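Forkcombe Open Day: Brick Sorting Demo

Data card, version 3. Maintained by Deolinda Esteves, Truvska.

Recordings from the two-arm sorting station shown to visitors in Bragança in March. The station ran on Plernano control software, with an operator present for every run. The set holds 249 episodes and 2,281 grasp attempts — failed grasps are kept and flagged.

Task: move loose toy bricks from the tabletop into open-fronted bins. Brick layout was changed between episodes, often by visitors.

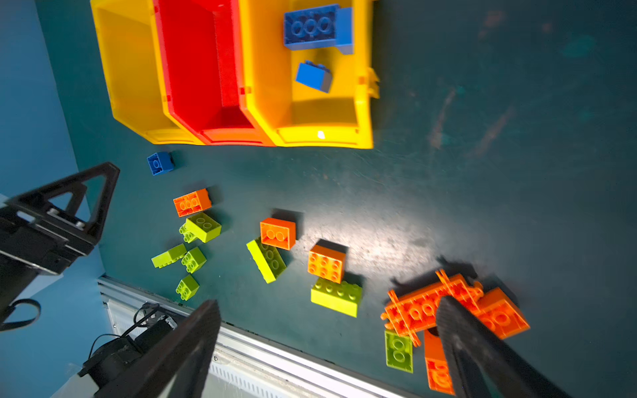 Wrist view, mid-task: two blue bricks in the right yellow bin, orange and lime-green bricks still on the table.

Known issues
Glare on the tabletop affects color thresholds on the lime-green bricks. Episodes recorded on Tuesday after the lunch break have a clock offset between arms; use the corrected timestamps in the sync folder.

Splits are by session: 6 for training, 3 held out. Do not split by episode — layouts repeat within a session.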